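Cuaderno del taller de textos
12 de febrero de 2024
Cuadernillo de Cuaresma, segunda revisión de pruebas

Estado al empezar: pruebas de Bistley recibidas en papel, tamaño definitivo, sin recortar. El PDF correspondiente está en la carpeta compartida con el sufijo b. El sufijo a queda anulado, no corregir nada sobre él.

Pendiente de la entrada anterior:
- respuestas de la asamblea partidas entre dos páginas
- numeración de los salmos
- créditos de las oraciones adaptadas
- colecta del primer domingo, demasiado larga para leerla de pie

Empiezo por las respuestas. El criterio fijado en diciembre era que ninguna respuesta en negrita quedara separada de la frase del presidente que la provoca. En la prueba b se incumple en la letanía penitencial del Miércoles de Ceniza y en la intercesión del tercer domingo. En la letanía la causa es el salto manual que metimos para que la rúbrica de la imposición abriese página. Al quitarlo, la letanía entra completa en una doble página, pero la rúbrica baja a media plana y el ministro tiene que buscarla con el pulgar manchado de ceniza. Prefiero mantener la rúbrica arriba y reducir el interlineado de la letanía medio punto. Comprobado en pantalla: cabe. Falta verlo impreso.

En la intercesión del tercer domingo el problema es de texto. La cuarta petición tiene tres oraciones subordinadas y un "para que" repetido. Leída en voz alta, la asamblea responde antes de tiempo, en la segunda coma. Propuesta:

Antes: "Por quienes gobiernan, para que, atentos al clamor de los que no tienen techo, busquen caminos, para que nadie quede fuera. Señor, escucha."
Ahora: "Por quienes gobiernan: que oigan a los que no tienen techo y les abran camino. Señor, escucha."

Se gana una línea y la caída de la voz coincide con el punto. Aplico el mismo patrón (destinatario, dos puntos, "que" con subjuntivo, punto) a las demás peticiones del domingo. No lo extiendo al resto del cuadernillo sin hablarlo con Dinesh.
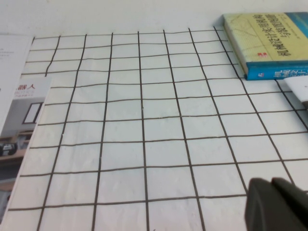

Archivado en: Textos / Cuaresma / Salmodia

Numeración de los salmos. La prueba b mezcla los dos sistemas. El Miércoles de Ceniza lleva "Salmo 51" en la rúbrica y "Salmo 50" en el índice. El origen está localizado: el índice se generó desde la tabla de Arkden, que arrastra la numeración griega, y las rúbricas se copiaron a mano del leccionario, que usa la hebrea. Decisión: numeración hebrea en todo el cuerpo y la griega entre paréntesis solo en el índice, así:

Salmo 51 (50)
Salmo 25 (24)

He rehecho la columna en Arkden con la equivalencia por tramos. Recordatorio para quien la toque después: los desplazamientos no son uniformes. Los Salmos 9 y 10 hebreos son uno solo en la griega, de ahí la unidad de diferencia. Los 114 y 115 también se unen, el 116 se divide y el 147 vuelve a dividirse, de modo que los tres últimos coinciden. Restar uno a toda la columna da errores al final de la tabla, que es lo que había pasado en la versión a con el Salmo 148.

Revisadas las antífonas contra el salterio Paredes. Diferencias encontradas:

Miércoles de Ceniza. La antífona dice "crea en mí un corazón limpio" y el cuerpo del salmo "un corazón puro". Unifico en "puro", que es lo que trae Paredes y lo que canta el coro.

Primer domingo. La antífona del Salmo 25 termina en palabra esdrújula y el tono elegido pide llana. O cambiamos de tono o cambiamos "tu misericordia es magnífica" por "grande es tu misericordia", con el acento ya en su sitio. Pongo la segunda. Consultar al coro antes de cerrar, tienen ensayo esta misma semana.

Asteriscos de mediación: faltan 11 en el conjunto. Todos están en versículos que se partieron al cambiar el ancho de caja. Los he repuesto uno por uno con la partitura delante. En los versículos de tres miembros he usado la cruz para la flexa y el asterisco para la mediación, como en el cuadernillo de Adviento. La cruz se imprime con la fuente Flurnton de símbolos. En la prueba b salía un cuadrado vacío donde la fuente no estaba incrustada. Avisado a Bistley.

Lecturas. Solo van las referencias, sin texto, salvo el Miércoles. Verificadas las del primer domingo, año B: Génesis 9, 8-17; Salmo 25; 1 Pedro 3, 18-22; Marcos 1, 9-15. En la prueba decía Marcos 1, 12-15. No es exactamente una errata, porque el leccionario romano empieza ahí, pero nosotros seguimos el común revisado y la introducción a la lectura menciona el bautismo. Con el corte romano esa introducción se queda sin referente. Corregido a 9-15.

Joel 2 se deja con el corte 1-2 y 12-17. La monición decía "toda la comunidad, desde los ancianos a los niños de pecho", y la lectura lo dice después casi con las mismas palabras. Suprimida la frase en la monición. Regla general que convendría pasar a la hoja de estilo: la monición no adelanta texto de la lectura.

Colecta del primer domingo. Es la pieza que más tiempo ha consumido. Estructura de partida: invocación, memoria, petición, finalidad, conclusión. La memoria ocupaba más de la mitad y enumeraba el diluvio, el desierto de Israel, Elías y Jesús. Demasiada tipología para una sola respiración. Versión de trabajo:

"Dios de la alianza,
que pusiste tu arco en las nubes
y condujiste a tu Hijo al desierto:
acompáñanos en estos 40 días,
para que, probados, aprendamos a confiar
y, hambrientos, busquemos tu palabra.
Por Jesucristo, nuestro Señor."

Observaciones sobre la versión:
"Condujiste" es discutible. En Marcos el sujeto es el Espíritu y el verbo es más fuerte, "lo empujó". Alternativa: "y cuyo Espíritu llevó a Jesús al desierto". Es más fiel y rompe el paralelismo de los dos relativos. Lo dejo marcado en rojo.
"Probados" y "hambrientos" van en masculino plural genérico. La hoja de estilo pide evitarlo cuando haya salida natural. Probar con "en la prueba" y "en el hambre". Suena mejor además: "para que en la prueba aprendamos a confiar / y en el hambre busquemos tu palabra". Adoptado.
El numeral va en letra en el cuadernillo impreso. Aquí lo pongo en cifra por comodidad.
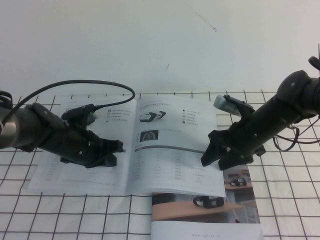
Leída en voz alta la colecta corregida, de pie y a la velocidad de una nave con eco, la pausa fuerte cae después de "desierto". Con los dos puntos funciona. Con coma me comía el silencio y la petición sonaba a continuación de la memoria. Los dos puntos se mantienen también en las colectas de los demás domingos, por coherencia visual, aunque en la del cuarto no harían falta.

Créditos. Situación por piezas:

Confesión del Miércoles: texto propio del taller, sin nota.
Letanía penitencial: adaptación. La nota actual dice "tomado de", y no es cierto, hemos cambiado el orden de las peticiones y las respuestas. Pasa a "adaptado de", con la fuente completa en la última página.
Oración sobre la ceniza: la copia mecanografiada que tenemos no lleva autor. Dinesh Shenoy cree haberla visto en un boletín de la antigua casa de Flurnton, sin relación con la fuente tipográfica. Mientras no aparezca el boletín no se imprime como anónima. "Anónimo" afirma algo que no sabemos. Pongo "autoría por determinar" en la prueba y, si el jueves sigue igual, se sustituye por la propia de la edición del 2000, que tiene permiso de reproducción en regla.
Bendición final: traducción propia. Falta indicar la lengua de partida.

Tipografía y caja. Rúbricas en cursiva y gris al setenta por ciento en la prueba a, ilegibles con la luz de la capilla lateral. En la b están en negro y cursiva. Correcto. El rojo queda descartado por coste. Las respuestas en negrita siguen empastándose un poco en las minúsculas con ojo cerrado, sobre todo en "escúchanos". Pedido a Bistley que baje un grado el peso de la negrita sin tocar el cuerpo.

Sangría de la segunda línea en las respuestas largas: unificada a la del salmo. Antes había 2 medidas distintas y se notaba en la página del Padrenuestro.

Guiones de final de línea: desactivados en todo lo que lee la asamblea. Activados en la introducción y en las notas. Con la partición desactivada, la línea de "misericordiosamente" queda muy abierta. He cambiado el adverbio por "con misericordia" y se arregla sola.

Aleluya: repasado el archivo entero con la búsqueda. Quedaba uno en la aclamación al Evangelio del segundo domingo, heredado de la plantilla de Tiempo Ordinario. Sustituido por "Gloria y alabanza a ti, Cristo". También aparecía en una nota de pie sobre la Vigilia, y ahí se deja.

Discrepancia con Dinesh, sin resolver. Propone que el acto penitencial sea idéntico todos los domingos, para que a partir del segundo se diga de memoria. Yo tenía uno distinto por semana, ligado al evangelio. Su argumento es de uso: si hay que mirar el papel, se lee, y la confesión se convierte en lectura. El mío es de contenido. Una solución intermedia sería fijar la respuesta y variar solo las invocaciones. Preparo una maqueta de ambas para el tercer domingo y la probamos en la oración de la mañana.

Pendiente:
- confirmar tono y antífona del Salmo 25 con el coro
- decidir "condujiste" o "cuyo Espíritu llevó"
- buscar el boletín de la oración sobre la ceniza
- lengua de partida de la bendición
- prueba c de Bistley, mirar primero la cruz de flexa y la negrita
- pasar a la hoja de estilo la regla de las moniciones y la doble numeración

Tabla de Arkden guardada con copia. La columna antigua de salmos se conserva oculta hasta que salga la prueba c.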